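Manipulation & Grasping > Methods > Does the "messy room" result hold up?

31 replies, page 1

gukville_gary
Original poster

Has everybody read the Clanance write-up by now? Short version for those who haven't: they collected pick-and-place demos with hand-held grippers, trained one policy on demos from a single tidy lab bench and another on demos spread over a lot of ordinary homes, and kept the total at 1,000 demos for each. Then they tested both in rooms neither had seen. The spread-out one got 197 successful grasps and the bench one got 100, same number of attempts.

So the claim is that variety of places beats repetition in one place. My grandmother could have told them that, but she didn't have a results table.

I'm inclined to believe it. I'd like somebody to talk me out of it before I tell my boss we need to start collecting in people's bedrooms.

palmar_reflex

I'll try. The bench demos were all done by one person. The home demos were done by a crowd. So you've changed the room and the hands at the same time, and then you give all the credit to the room. Maybe what the policy liked was seeing ten different ways to approach a piece of fruit. The paper gives this one sentence near the end, in the tone of a man mentioning a noise his car makes.

torque_wrench_tim

They did say the operators were "briefed identically."

palmar_reflex

I have been briefed identically to my brother my entire life.

Malou Brøndum

I ran part of the home collection, so throw things at me if you like. Palmar has a point about the operators. We talked about it a lot and didn't have the budget to cross the two properly. What we did do was take the three people with the most home demos and train on theirs alone. The numbers dropped, and they still stayed above the bench. That's in the appendix, where we put everything we hoped people would ask about.

For those picturing a nicely staged kitchen, the home sessions looked like this one:
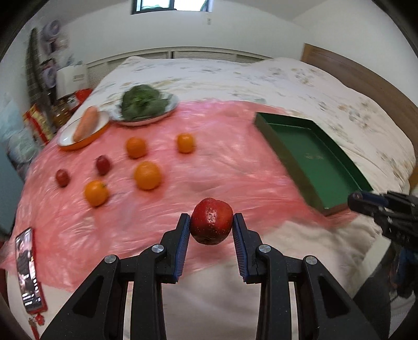

1. Surface. We told people to use any flat-ish place they could reach around. A bed counts. It has give, the sheet wrinkles, and the fruit goes where it wants. A steel bench has none of those problems, and a policy raised on steel has never heard of them.

2. Objects. Shopping list stuff: apples, oranges, plums, a carrot, leafy greens. Bring your own plates and trays. We didn't standardize the plates and I would fight anyone who tried.

3. Clutter. Leave it. If your phone is lying there, it's lying there. The people who cleaned up before recording gave us the least useful sessions, and they were so proud of them.

4. Two hands. Each operator had a gripper per hand, and we kept both wrist views. The single-gripper ablation used only the hand doing the picking.

gukville_gary

Okay, the pink plastic. I would never have thought to train on crinkly shiny plastic, and my robot would absolutely have a breakdown over it. Does your depth estimate survive that?

Malou Brøndum

There's no depth in it. Color only, plus the gripper pose. The highlights on the plastic make pose tracking unhappy when you move fast, and so does a plain white wall. We threw out demos where the track jumped. White bedding was worse than the plastic, which surprised me, though a faint flower print helps a bit.

torque_wrench_tim

How many did you throw out?

Malou Brøndum

More than I'd like. It's in the appendix.

torque_wrench_tim

I'm starting to think the appendix is the paper.

charbonneau_fan

Can I complain about the baseline instead? We run a Charbonneau arm at work and our bench data is nothing like "one tidy bench." We shuffle the lighting, swap the tablecloth, move the camera. If they'd compared against a bench set that had been messed with on purpose I'd bet the gap shrinks to almost 10 grasps. Beating a bench nobody bothered to shuffle is like winning a footrace against a chair.

Þórarinn Ragnarsson

We tried exactly that at Trurnotum, on a smaller scale, so please salt to taste. Five tablecloths, lamps on a timer, a box of junk dumped next to the objects. It helped. It didn't get us to the home numbers. My guess is that when I mess up a bench, I mess it up the way I mess things up. My clutter is all cables and mugs. It had never occurred to me to put a carrot on a plate on a bed across from a tray.

charbonneau_fan

Did you publish?

Þórarinn Ragnarsson

It's a negative-ish result with five tablecloths in it. No.

palmar_reflex

Post it anyway. I'd read the tablecloth paper before I'd read most of what I reviewed this spring.

And I'm still not sold on the main claim, Malou. Three operators is better than nothing, but they were your three busiest ones, so they were also your three most practiced. Take three at random and show me that.

Malou Brøndum

Fair. The splits are by operator already, so it's only training time. I'll put it in the queue behind two things my supervisor thinks are urgent, so expect it in July.

gukville_gary

So what do I tell my boss?

torque_wrench_tim

Tell him you need a grocery allowance. Get that approved first and bring up the bedrooms later.

gukville_gary

He's asking who eats the fruit afterwards.

Malou Brøndum

Operators kept it. Apples that have been gripped all afternoon go brown in spots, so plan on pie. The carrots hold up fine.

Þórarinn Ragnarsson

I've found the tablecloth logs. Two of the five are mislabeled and one says only "the ugly one." I'll start a separate thread when I've worked out which that was.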